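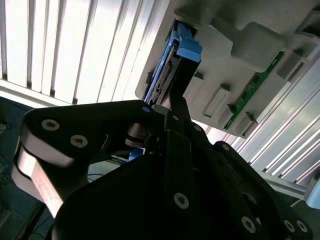

Octubre. Cuaderno de taller, banco 2

Empezamos con el lote de sobremesas que ha mandado Wallotby, 18 equipos de oficina retirados de sus dos plantas. El encargo es desmontar, separar por fracciones y apartar lo que Claltitness pueda volver a poner en circulación. Hoy he trabajado sobre todo con las bandejas y los soportes de plástico, que es la parte que peor documentada tenemos. En la bandeja gris hay que mirar primero dónde está cada alojamiento, porque lleva muchos relieves moldeados y es fácil hacer palanca en el que no toca. El módulo largo con el cierre azul en un extremo sirve bien de referencia: la pestaña queda inclinada hacia abajo sobre el cuerpo oscuro y desde ella se orienta uno para el resto. La tira de placa verde va en diagonal respecto al banco si se deja la bandeja torcida, así que prefiero girarla y trabajar con ella paralela a mí.

Lo de los plásticos azules lo apunto con más detalle. En los equipos de oficina el fabricante suele marcar con un color lo que se toca sin herramienta, y conviene respetarlo. La semana pasada se partieron 3 pestañas por tirar antes de soltar. El método que mejor me ha ido hoy: presionar con el pulgar, esperar al clic y luego levantar, sin torcer. Si no hay clic, no se insiste. Se vuelve a mirar si queda un tornillo o un cable por debajo.

Herramienta usada: destornillador de estrella mediano, el plano ancho, espátula de nailon, pinzas curvas y la pulsera antiestática. La pulsera del banco 2 tiene el cable pelado junto a la pinza, le he puesto cinta y he pedido otra a Keskinen. Las puntas del juego barato ya no agarran, las he dejado en el cajón de abajo con una etiqueta roja. Que no vuelvan al panel.

Antes de comer he cerrado 11 equipos en la parte de tapas y soportes. El resto está en el palé junto a la puerta, con la hoja de entrada pegada encima. Dos de ellos llegaron con la tapa doblada y van a costar más. No los he forzado.

Orden que estoy siguiendo, por si alguien continúa mañana en este banco:

Comprobar que no hay cable de corriente puesto y pulsar el botón de encendido unos segundos.
Tumbar la caja.
Quitar la tapa lateral y guardar los tornillos en el bote con el número del equipo.
Soltar soportes y bandejas, revisando antes si hay cables enganchados por detrás.
Sacar discos y lectores, si los hay. Los discos van a la caja cerrada, nunca a la bandeja general.
Memoria y tarjetas a bolsa antiestática.
Fuente de alimentación.
Disipador, procesador y placa.

Lo de los discos lo repito porque en el lote anterior apareció uno suelto entre cables. Wallotby pide certificado de borrado de cada unidad y sin el número de serie apuntado no lo podemos emitir. En la hoja hay una columna nueva para eso. Si el equipo llega sin disco se escribe "sin disco", la casilla en blanco no vale.

Por la tarde, fuentes y placas. Es la parte más lenta del lote, por los mazos de cables, que van muy peinados y sujetos con bridas. Las bridas se cortan con el alicate pequeño, siempre con la punta mirando hacia fuera de la placa. 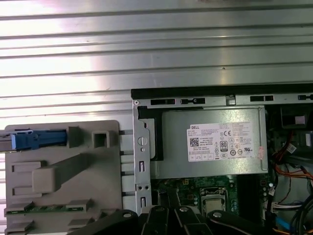
Equipo tumbado: fuente con etiqueta DELL y, debajo, la placa con el procesador en su zócalo.

De la etiqueta de la fuente copiamos a la hoja la marca, la potencia y el número de serie. Cuando la letra es demasiado pequeña o está rozada, se lee con la lupa del banco 1. Las que llevan el distintivo 80 van al estante de arriba y pasan a prueba con carga. Las otras, a chatarra electrónica directamente, salvo que Claltitness diga lo contrario. No se despega ningún adhesivo de la carcasa, ni siquiera los que están rotos: a veces tapan un tornillo, y si lo tapan se anota antes de tocarlo. Y las fuentes no se abren en este taller en ningún caso.

Con los procesadores, la duda de siempre. La pasta vieja se limpia con alcohol isopropílico y papel sin pelusa, con el procesador todavía sujeto en el zócalo, y solo después se abre la palanca. Probé a hacerlo al revés en un equipo y acabé con pasta en el borde del zócalo – media hora perdida con el bastoncillo. Una vez fuera, a la bandeja de espuma con los contactos hacia arriba y la esquina marcada a la izquierda, para que todas las bandejas se lean igual.

Las placas las voy dejando en vertical en la rejilla, separadas con cartón. No apilarlas en horizontal. Si alguna tiene condensadores hinchados, punto de rotulador en la esquina y al cajón aparte, sin probarla.

Sobre tiempos: he medido el último equipo completo, desde la tapa hasta la placa en la rejilla, y han salido 30 minutos con la limpieza incluida. El presupuesto de Nisix contaba con bastante menos por unidad, pero ese cálculo se hizo sin la hoja de series. Se lo paso por correo con el desglose.

Pendiente:
Pedir bolsas antiestáticas medianas, quedan las justas para terminar el palé.
Etiquetas nuevas para los botes de tornillos, la tinta se corre con el alcohol.
Preguntar a Wallotby si quieren de vuelta las chapas traseras sueltas que venían en una caja sin identificar.
Mirar la lámpara del banco 2. Con la luz tan directa la chapa brilla mucho y cuesta ver los cortes y las ranuras. He probado a bajarla y a ponerle un papel vegetal delante, mejora algo.
Vaciar el cubo de plásticos mezclados y separar los azules de los grises. El gestor los admite juntos, pero los cierres azules enteros nos sirven de repuesto.

Cierro a las seis y cuarto. Queda un equipo a medias sobre el banco, con los tornillos en su bote al lado. No mover la caja sin sujetar antes los cables.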